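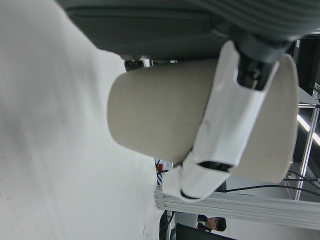 Início | Sobre | Cozinha | Casa | Arquivo

Novembro, por Ji

Comprei copos de papel em quantidade pela primeira vez na vida e agora tenho opinião sobre copos de papel. Foi para o almoço da rua, que este ano calhou ficar à minha porta. No ano passado cada um trouxe copos de casa e passámos a tarde a tentar perceber de quem era o quê. Dois dos meus nunca voltaram. Este ano decidi que se bebia tudo em copos descartáveis, mas de papel, lisos, daqueles de cor parda, sem nada impresso.

O primeiro problema foi encontrar copos sem nada impresso. No supermercado há com bolinhas, com riscas, com frases de aniversário. Lisos, só brancos e caros. Acabei por ir à Cavdale, o armazém de embalagens que fica depois da rotunda, onde vendem ao público se uma pessoa tiver paciência para esperar no balcão. A caixa grande trazia 3000 copos e o senhor do balcão tentou vender-ma duas vezes. Trouxe mangas soltas, que lá também vendem, embora não esteja escrito em lado nenhum. É preciso perguntar.

Tinham duas marcas em papel pardo, a Batwood e a Girkevthorpe. Trouxe das duas para comparar, e como já me perguntaram quais foram as melhores, deixo aqui o que apontei.

Os Batwood são um pouco mais grossos. A superfície é mate e tem alguma textura ao toque, o que ajuda a segurar quando o copo está cheio. Aguentaram limonada com gelo a tarde inteira sem amolecer no fundo. Com café quente ficam difíceis de agarrar, tive de pôr dois, um dentro do outro, e aí já dá. O rebordo é bem enrolado e não se desfaz.

Os Girkevthorpe são mais finos e mais baratos. Para água e sumo servem perfeitamente. Para vinho também, se se beber depressa. Num deles a costura lateral começou a escurecer ao fim de uma hora, mas foi só num, e pode ter sido defeito. Encaixam demasiado bem uns nos outros e saem sempre dois da pilha. Metade das pessoas bebeu por copo duplo sem dar por isso.

Outra coisa em que nunca tinha pensado é a forma. Como o copo alarga para a boca, se tombar na mesa não rola a direito, faz uma curva. Numa mesa lisa isto quer dizer que vai parar ao chão por um lado que não se espera. Com toalha de pano já não acontece tanto. Ao ar livre, com vento, os copos vazios voam todos. Pus as pilhas deitadas dentro de um tabuleiro de forno, encostadas umas às outras, e não perdemos nenhuma.

Para os nomes usei um marcador de ponta grossa. No papel pardo escreve-se bem, não borra e seca logo. Amarrei o marcador à perna da mesa com um cordel, e mesmo assim alguém o levou no bolso com o cordel atrás. Apareceu na minha caixa do correio no dia seguinte. Quem escreveu o nome usou um copo o dia inteiro. Quem não escreveu usou quatro ou cinco. Para o ano ponho o marcador antes dos copos, na ordem da mesa, a ver se resulta melhor.

A mesa, já agora, foi a branca da cozinha, que trouxe para fora com a ajuda do vizinho da frente. Passou pela porta à segunda tentativa, de lado e com as pernas primeiro. Ficou com uma mancha de amora num canto que ainda não consegui tirar. Já experimentei bicarbonato e sumo de limão. Se alguém souber de outra coisa que não risque, escreva-me.

Quanto ao lixo, não pus nenhum copo no papelão. Por dentro costumam ter uma película para não deixarem passar o líquido e no meu concelho pedem que vão para o indiferenciado. Liguei para a câmara a confirmar e foi isso que me disseram. Noutros sítios as regras são diferentes, vejam no vosso. Pus um saco só para copos, com um cartaz, e toda a gente lhe meteu também guardanapos e caroços de azeitona.

Os que sobraram estão a servir para outras coisas. Fiz sementeiras com alguns, com um furo no fundo feito com um prego. Tenho lá salsa e alface, 14 copos no parapeito da janela da marquise. A alface já nasceu, a salsa ainda não. Outros foram para a gaveta das porcarias, deitados, com os parafusos pequenos, os elásticos e as pilhas. Deitados cabem na altura da gaveta e vê-se logo o que está em cada um. De pé a gaveta não fechava.

Também uso um como medida para o arroz. Não sei quanto leva ao certo, mas um copo raso dá para mim e para o meu filho, com sobra para o dia seguinte.

Se tivesse de comprar outra vez, trazia só Batwood para as bebidas frias e levava as chávenas de casa para o café. O café é sempre no fim, já há menos gente, e lavar onze ou doze chávenas não custa nada. Os Girkevthorpe ficavam para as sementeiras, onde o papel fino até é vantagem na altura de rasgar o copo e passar a planta para a terra.

Ainda tenho uma manga inteira por abrir em cima do frigorífico. Se alguém da rua precisar para um aniversário, é tocar à campainha depois das 11 da manhã.

Contacto | © Ji, textos e fotografias | Voltar ao topo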